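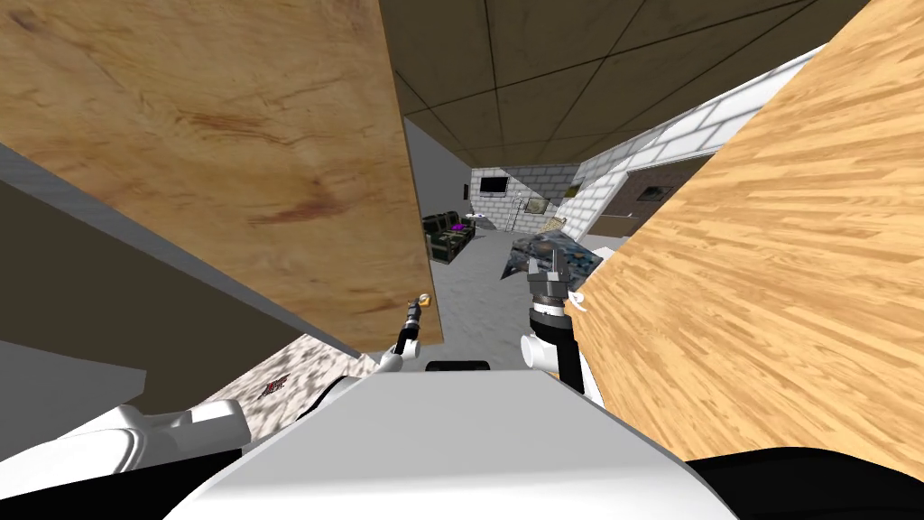
Ticket 1616 — linker Greifer bleibt an der hellen Holzplatte hängen

Status: offen, Umgehung gefunden
Umgebung: Simulation Vusilow, Wohnraum mit Ziegelwand
Gemeldet von: Team Trellville

3 Kommentare · 62 Aufrufe

Fehlerbild
Der linke Arm fährt nach oben, die orange Fingerspitze liegt an der Unterkante der hellen Platte an, und von da an geht nichts mehr. Der Controller meldet weiter »Ziel erreichbar« und erhöht brav die Sollkraft, bis nach 100 Zeitschritten der Schutzstopp kommt. Der rechte Arm hält währenddessen sein Objekt einwandfrei fest — der Griff ist wirklich eine Freude, seit die neuen Reibwerte drin sind!

Was wir zuerst geprüft haben
Gelenkgrenzen links: in Ordnung, überall noch Luft. Selbstkollision: kein Eintrag im Log. Szene neu geladen, gleicher Startwert, gleicher Stopp. Mit anderem Startwert tritt der Fehler seltener auf, verschwindet aber nicht. Sehr schön reproduzierbar also, so einen Fehler wünscht man sich.

Kommentar 1
Das Kollisionsnetz der Platte ist größer als das sichtbare Netz. Im Debug-Modus steht die Hülle an der Unterkante deutlich über. Der Planer rechnet mit dem sichtbaren Netz, die Physik mit der Hülle, und dazwischen klemmt der Finger. Großartiger Fund, ich habe zwei Abende danach gesucht!

Kommentar 2
Bei Stüber lief dieselbe Szene mit einer älteren Plattendatei ohne Stopp durch. Die Hülle dort ist enger. Der Export aus Verkunmont vom Juni hat offenbar einen Sicherheitsrand mitgeschrieben, den wir nie bestellt haben.

Umgehung
Hülle der hellen Platte aus dem sichtbaren Netz neu erzeugen, Rand auf null setzen, Szene komplett neu starten (Neuladen allein reicht nicht, der Cache bleibt stehen). Danach liefen alle Wiederholungen mit dem alten Startwert ohne Schutzstopp durch. Was für ein Unterschied!

Kommentar 3
Bestätigt. Bitte die Stoppschwelle trotzdem NICHT anheben — sie hat genau das getan, was sie soll. Offen ist noch die orangefarbene Platte auf der rechten Seite, die kommt aus demselben Export. Prüfe ich am Sonntag.

Gefällt 3 · Teilen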